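Skiltura approves second workstation in automation equipment plan

30th August
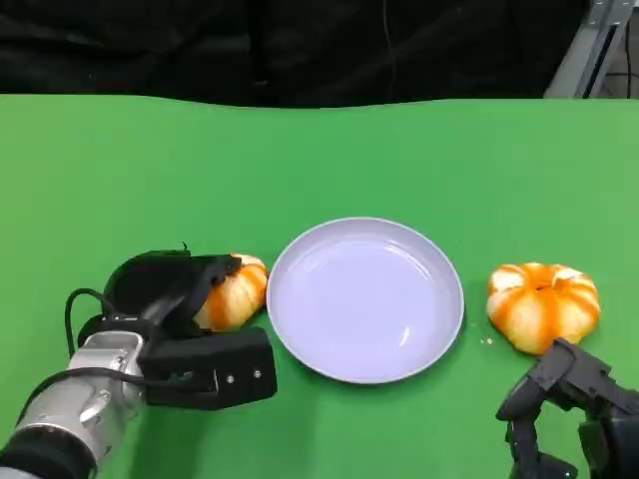

A two-arm workstation with peeled mandarins and a plate, part of the food handling work at Skiltura.

Skiltura has approved the purchase of a second two-arm robotic workstation for its food handling program, together with a revised budget for grippers, spare parts and staff training. The decision follows a review of equipment needs led by Nana Lamptey, Manager of Capital Planning, and completes the first stage of a plan adopted in April.

The new workstation will be installed at the Dovgate site beside the existing one. Both will be used for the handling of soft and irregular items, including peeled fruit, bread rolls and portioned vegetables, and for placing those items on plates and trays of the kind used in hospital and aged care kitchens.

Under the plan, Skiltura will lease the arms for the second workstation and purchase the grippers outright. The review found that grippers were the part most often taken out of service, and that delays in obtaining replacement finger pads and fasteners had cost the program 26 working days over the past financial year. A stock of 12 spare gripper assemblies will now be held on site. Previously, parts were ordered as required from the supplier, Janeo.

"The arms have been reliable and we are comfortable leasing them," said Ms Lamptey. "Our difficulty has been with the smaller items. A single worn pad can stop a whole day's work, and our earlier budget made very little allowance for that."

The review also considered the cost of consumables. Fresh produce had been charged to general supplies and was not visible in the program's accounts. From the next budget period it will have a separate line, as will cleaning materials, tabletop coverings and plates. Program Coordinator Kwame Quansah said the change would allow the cost of each task to be compared on the same basis.

"Peeled citrus has a short working life on the bench," Mr Quansah said. "It marks easily and it leaves juice on the fingers of the gripper. We need to budget for the fruit and for the time spent wiping down, and until now we had been recording neither."

The task list for the two workstations contains 151 entries, ranging from lifting a single item to completing a full place setting. Tasks involving peeled or cut food will be given priority on the new equipment. Tasks using packaged goods will remain on the existing workstation, where the current grippers are considered suitable.

Tenders for the supply and installation of the second workstation were invited from four firms. Ots was selected as the preferred supplier, subject to the agreement of service terms. Evaluation criteria included the cost of maintenance over the life of the lease, the availability of parts within Australia, cable routing, and the ease with which gripper surfaces could be cleaned between sessions. The purchase price was given a lower weighting than in the previous tender.

Bence Borbély, who chaired the evaluation panel, said that each firm had been asked to demonstrate its equipment using food supplied by Skiltura. Written specifications for gripping force had proved difficult to compare, and the panel placed greater reliance on the demonstrations.

Staff training has been set at 200 hours across the program, to be shared between operators and maintenance personnel. Yi-chun Kwok will coordinate the training and will prepare a revised operating manual before the second workstation enters service. Operators already accredited on the existing equipment will be required to complete the gripper maintenance unit only.

Electrical work at Dovgate will be carried out ahead of delivery. Access to the bench area will be restricted during that time, and bookings will be moved to the adjoining room where possible.

Departments wishing to propose additional tasks for the new workstation should submit a request to Tumelo Dlamini in the Program Office. Requests should state the items to be handled, the quantity of consumables needed and the cost centre to be charged.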